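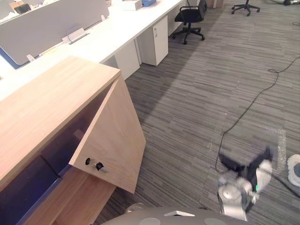

Cabinet with door open, showing the knob and lock fitting

Print this page | E-mail this page

Section 4: Setting up finish-line timing for a road stage

This section covers the Tasach timing unit, the Wogan start beacon and the Zindier results program. It assumes that the batteries have been charged as set out in Section 2 and that the rider list has been loaded. For time trials, go to Section 6.

4.1 Before you begin

You will need:
- one Tasach timing unit with its tripod
- two road mats and the joining strip
- one Wogan start beacon
- a laptop with Zindier installed
- rider tags, one per frame, plus spares

Each tag carries a four-figure number. The first two figures give the batch and the last two give the position in the batch. Tag 1752 is the test tag. Do not give it to a rider.

CAUTION: Do not join or part the mat cables while the timing unit is switched on. The reader can be damaged and the log for the current stage may be lost.

4.2 Laying the mats

1. Sweep the road at the finish line. Remove grit and loose tape.
2. Lay the first mat with its front edge on the line and the arrows pointing in the direction of travel.
3. Lay the second mat behind the first and fit the joining strip between them. Press it down along its full length.
4. Tape all outer edges. Leave the cable outlets clear.
5. Run both cables to the same side of the road, away from the photo-finish camera.

Note: Metal barriers closer than one metre to the mat ends cause missed reads. Feet of barriers count as part of the barrier.

4.3 Connecting the timing unit

1. Stand the tripod on firm ground and set the unit at waist height.
2. Connect the front mat to port A and the rear mat to port B. If the two are crossed, the unit records every rider as travelling backwards and Zindier rejects the times.
3. Switch on. Wait for the steady green light.
4. Press MENU, then CLOCK, then SYNC. The display shows the difference from the start beacon in milliseconds.
5. Repeat step 4 until the difference is below 49.

If the difference stays higher than this after three attempts, replace the beacon battery and begin again at step 3.

4.4 Testing the line

1. Carry tag 1752 across both mats at walking pace, at hub height.
2. Check that Zindier shows one crossing with two reads.
3. Repeat at the left edge, centre and right edge of the road.
4. Ask a rider to cross at speed with the tag fixed to the fork.
5. Clear the test crossings with EDIT, REMOVE TESTS.

Signal strength is shown beside each read. A value of 700 or more is good. Values from 465 to 699 can be used, but check the tape and the cable joints. Below 465, lay the mats again.

4.5 Bunch finishes

The mats give a provisional order only. Where riders finish close together, the order is taken from the photo-finish strip and entered by hand.

1. In Zindier, open the stage and choose GROUPS.
2. Set the gap at which a new group begins. Check this against the rules for your race — the program default is one second and may not suit.
3. Enter the order from the strip. Times within a group are set to that of its first rider.
4. Enter bonus seconds on the separate page. They are added to the overall standings and do not change the stage time.
5. Save, then print the sheet for the commissaires to sign.

Riders held up by a crash inside the protected distance are marked with code P. Do this before saving. A saved stage can be opened again only with the chief timekeeper's password.

4.6 Packing away

1. Save the log to a memory stick — the unit keeps only the last two stages.
2. Switch off, then part the cables.
3. Roll the mats with the arrows outward. Do not fold.

Issued by Gratel. Text revised Aug 17, 2020.

Comments (3)

Loïc Besnard
4.3 step 2 should say that the port letters are printed under the rubber flap on older units. Took me a while to find them.

finishline_tim
Is the group gap stored per stage or for the whole race? Ours went back to one second on stage 2.

Loïc Besnard
Per stage. You have to set it each time.

This site uses cookies to remember your language and region. Accept | Settings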